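In Praise of the Boring Rulebook

I love rules for recording robot training data. I know how that sounds. When I started working with hand-held grippers I thought the fun would be in the hardware and the learning, and the written protocol would be something we stapled to the wall and forgot. A couple of years on, the protocol is the part I bring up at dinner (my family has asked me to stop).

So let me make the case for it, because I think our field is at the age where good habits either get set down or get lost, and small teams like mine have more say in that than we tend to believe.

Our group at Brarier records everyday handling tasks: picking up sponges, moving cups, sorting things into baskets and out again. A person holds the gripper and does the task by hand, and the camera on it records. Later somebody trains a policy on the result. The work is simple to explain and very easy to do badly. Our first big collection, which we named Odar, came to 1,341 recordings, and 127 of them had to be thrown out when we finally sat down and watched everything. There was no drama in it. People had started recording with the fingers already closed, or had stopped before letting go of the object. Every one of those people was careful and good at the task. They simply had different ideas of where a task begins and ends, and we had never written ours down.

That's the first rule I would hand to any new team, and it fits on one line: say where the recording starts and where it stops. For us it starts with the fingers open and the object in view, and stops with the fingers open again and clear of whatever was moved. You can pick something else! Just pick it before the first session, and put it where people can see it while their hands are full.

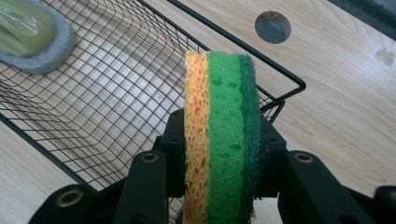

My second rule is about grip, and it's where I get into friendly arguments. There is a school of thought that says you should leave people alone, let them grab things however they like, and trust the variety to make the model stronger. I agree with more than half of that. Variety is wonderful. But variety you didn't record is close to useless when something goes wrong later and you're trying to find out why. A layered sponge can be taken across its flat faces or by its narrow sides, and it gives in a different way each time. If your notes say only "sponge, picked up," you've lost a question you may badly want to ask in six months. We write down the grip in two or three words. It takes a few seconds, and I have never once regretted having it.

I also think a good standard should protect mess. This surprises people who assume that rules mean tidiness. The early draft of our protocol said to clear the work surface of everything but the object and its container, and it gave us beautiful, clean recordings that were no help at all in a real kitchen. Real baskets have other things in them. Real tables have cable holes and stains and shadows that move over the afternoon. The draft we use now says the reverse: leave at least one thing nearby that isn't part of the task, and don't straighten up between recordings unless something is about to fall. I was delighted when that line went in, partly because it was my line, and partly because it made the sessions so much more pleasant. People relax when they don't have to square everything up.

Wire mesh deserves a paragraph of its own. I'd happily write a page. Open mesh is a terrific teacher, and I wish more written guidelines mentioned it by name. You see the table through the basket, and you see the basket's shadow on the table, so there can be two grids where a careless system expects none. The fingertips can catch in it as well. Our rule is that any container set must include at least one you can see through. If I could get a single sentence of ours adopted everywhere, it might be that one.

Then there's wear. Finger pads get rubbed down, edges fray, screws work loose a little at a time. A worn pad holds a soft object differently from a fresh one, and over 3,000 recordings that difference creeps in so slowly that you won't feel it in your hand. We log the state of the pads at the start of each day, and again whenever one is changed. We don't insist on new pads, mind you. A robot in somebody's home will have worn pads too, and I'd like the data to know about it. What matters is that the log tells you which was which.
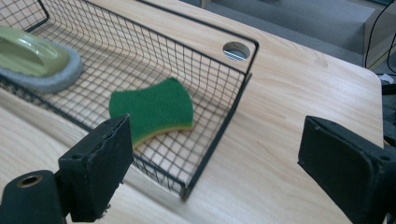 The strongest objection I hear is that all this slows people down, and that speed is what small teams have going for them. I take that seriously. A protocol can rot into a pile of checkboxes, and I've seen one. A partner lab, Ramanauskas, kindly shared theirs with us, and it ran to 22 pages. Their own recorders told us they'd stopped opening it. There were terrific ideas in there, too, buried deep – the rule about see-through containers began as a footnote of theirs! So we keep ours to two sides of one sheet. When somebody wants to add a line, we look hard for one to take out, and those talks are some of the best we have all month.

I would also ask that the people holding the gripper get to write the rules. They know that a long session makes the wrist drop, and they know which instructions read well and can't be followed with a tool in one hand. Our break rule came from them. So did the rule that anyone may scrap their own recording on the spot without giving a reason, and I think that one has done more for quality than any check we run afterward.

We're starting a new collection in March, called Dasau, and for the first time we'll publish the sheet along with the data, crossed-out lines and all. I'd love to see other teams do the same. Send us yours, even if it's half finished, even if it's a photo of a whiteboard. I'll read it with real pleasure, and I'll probably steal something from it and put your name beside the line.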